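サイト内検索 キーワードを入力 検索

木製玩具の塗り直し:水性塗料による手順

2019-09-04 Zineb Morsy

対象は無垢材の小物で、合板は別手順とする。旧塗膜に浮きがなければ全剥離は不要。まず中性洗剤を薄めた布で拭き、一晩乾かす。

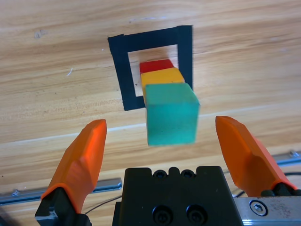

研磨は60番を避け、240番から始める。木目に沿って動かし、角は面より弱い力で当てる。粉は刷毛で落とし、固く絞った布で仕上げる。

塗料は水で1割まで希釈してよい。塗りは2回。1回目が指に付かなくなってから軽く研ぎ、2回目を重ねる。厚塗りは垂れの原因になる。
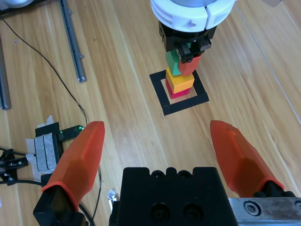 Hatem Lamraniからは、7月の湿度では1回目の乾燥を翌日まで延ばしたほうがよい、という指摘があった。梅雨明け前後の作業ではこれに従う。乾燥中は扇風機の風を直接当てない。

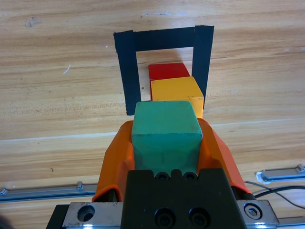

上塗りの前に、塗膜の傷みを斜めの光で確認する。傷は面の中央より稜線に出やすい。緑の立方体の縁に見える薄い擦れと色の淡い部分がその程度の目安で、この範囲なら同色を細筆で置き、乾いてから2000番で均す。下地の木が出ている場合は研磨からやり直す。

完全硬化までは7日を見込み、その間は重ねて保管しない。

お問い合わせ | © Clusby | ページの先頭へ戻る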